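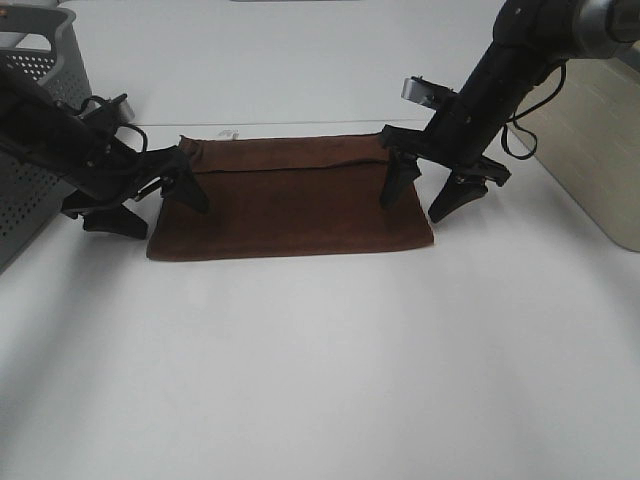
*Brown pouch on the white table, arms coming in from both sides.*

**March, 4:40 pm**

Long afternoon on the settlement archive, and a good one! I finally got through the Dritska hearing transcripts, all 648 pages, and the coding sheet is holding up better than I feared (the "occupation" and "administration" columns still bleed into each other, so please leave a note when you're torn).

Kistville witness statements: 93 are tagged so far. A good many of them talk about the same land order but give it different dates, and I've kept every version as spoken. Please don't tidy them!

The Brynjólfsdóttir report is a lovely thing to work from, patient and very clear on who signed what, though the footnotes restart at chapter four and my script fell over at line 1528. Fixed now, I think. I reran it on the first two chapters and the numbering matched the printed copy.

Still to do:

- rerun the full report overnight
- check the Pinus map sheets against the village list, spelling by spelling
- ask whether the 3000 in the appeal means households or people, as the translation says both

Tea's in the tin if anyone is in early.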